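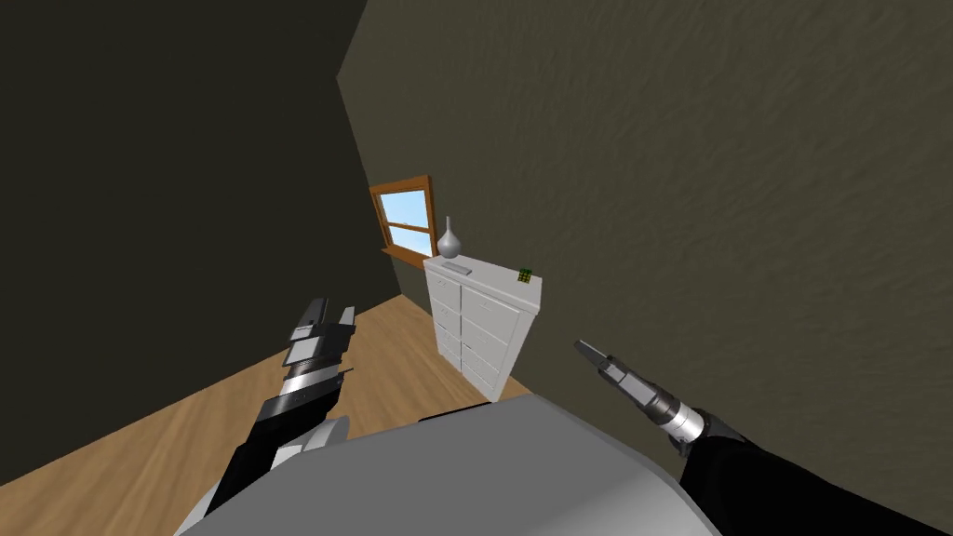
*Fig. 1. Rendered view of the room, looking towards the corner with the white dresser.*

**Gostcombe Supported Lodgings: Progress Report to the Snorradóttir Trust**

February 18, 2019

Prepared by Grethe Østergaard, Programme Manager
Approved for release by Valdemar Briem, Director

## Summary

The programme places young people leaving local authority care with households in Gostcombe and the surrounding villages. It remains on course to meet the terms of the grant. Eight placements are now in progress, against a target of the same number for the end of the grant year. Two further households have been approved and are awaiting a suitable match. Recruitment of hosts in the outer villages has been slower than planned, and the Trust's attention is drawn to the section on transport below.

## Placements and hosts

Hosts are assessed over a series of home visits and interviews before their application goes to panel. The assessment period has lengthened over the winter, mainly as a result of delays in obtaining references from former employers. Applicants are now asked to supply referees' details at the first enquiry, and early signs are that this has helped.

Three placements came to a planned end during the period. In each case the young person moved to a tenancy of their own, and the support worker has kept in contact under the follow-on arrangement agreed with the Trust last year. One placement was paused while the host recovered from an operation. The young person stayed with an approved relief household and has since returned.

Feedback from hosts is positive on the whole. The most frequent complaint concerns the time taken to settle claims for household damage and extra heating. The claims form has been shortened, and claims below the agreed limit no longer need a second signature.
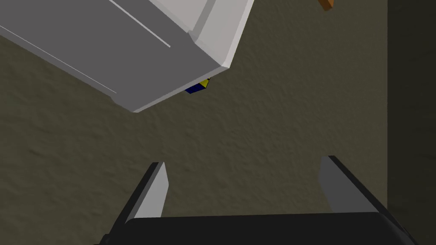 *Fig. 2. Detail: grey slab with bevelled edge.*

## Training

The core course for hosts was delivered as planned and covered safeguarding, house agreements, money and benefits, and managing difficult conversations. Attendance was good at the evening sessions but poor on Saturdays, so the Saturday course will be withdrawn and an additional evening course offered in May.

Hosts have asked for more help with benefits, particularly where a young person moves between college and paid work. A separate session on this subject is being drawn up with the local advice service - it will be open to young people as well as to hosts.

## Records and reporting

Case records were transferred to the Clotum system during the period. The transfer took longer than expected and some older case notes had to be entered by hand. Staff are now using the system daily. Quarterly figures for the Trust will be drawn from it from the next report onwards, and the layout of the tables will change slightly as a consequence.

## Transport

The Cirunow bus service no longer runs in the evening beyond the market square. Young people placed in the outer villages have relied on lifts from hosts to reach college and shift work, and two prospective hosts withdrew for this reason. The programme has met the cost of taxis in urgent cases. It is not a sustainable use of the contingency budget, and we ask the Trust to consider the request for a modest travel fund set out in the covering letter.

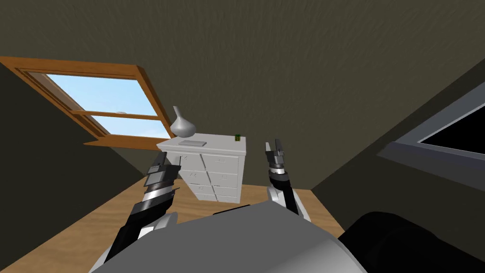

*Fig. 3. Sloped ceiling and skylight, rendered view.*

## Finance

Spending is slightly below budget. The underspend relates to a support worker post that stood vacant until the new year and has now been filled. Host payments are in line with forecast. We propose to carry the underspend forward to meet the cost of the additional evening course and relief placements over the summer.

## Work planned for the next period

- Match the approved households now waiting.
- Hold the evening course and the benefits session.
- Review the house agreement with hosts and young people, with particular regard to overnight guests and shared use of kitchens.
- Renew the referral agreement with the leaving care team, which expires in the summer.

Questions on this report should be addressed to Grethe Østergaard at the Gostcombe office.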